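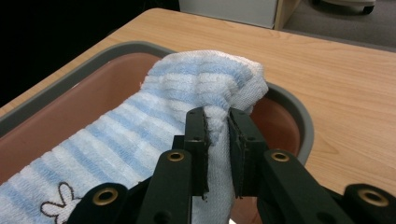 Shobha Nair
May 25, 2023

People keep asking me whether a machine can do the laundry yet. Short answer: bits of it. I've been following this for a while, so a few notes.

Washing and drying were sorted long ago. What's left is the handling. Getting things out of the basin, finding a corner, folding, putting away. That's most of the time I spend on it at home.

Picking up a towel is the easy part. Terry cloth is thick and it bunches, so two fingers can close on almost any fold and hold it. A thin pillowcase is much harder.

The trouble starts once it's in the air. A towel held by a fold in the middle tells you very little about where its corners are. You or I would run a hand along the hem. Most grippers can't feel a hem.

Stripes help a bit. If the lines bend, the cloth is bent, and a program can work from that. Plain white hotel towels give it much less to go on.

Lint is a dull problem but a real one. Towels shed, fluff gets on the finger pads and the grip changes. Ravindran Mudaliar looks after the folding rig at Pidport and he wipes the pads every 100 picks.

He ran 200 towels through it in November. Flat ones on a table went fine. Ones heaped in a tub needed a second go far too often, mainly when it picked up 2 together.

Genalyn Dalisay asked about shops. Same answer, I think. Boxes and bottles, yes, on a good day. Restocking a shelf of jumpers, no. Anything soft is still a person's job.

Would I buy one? Not this year. It would need to take a full basin from me and give me back a pile, with no one standing next to it.

Sumathi Murthy says she'd settle for one that pairs socks. I'll do socks next time.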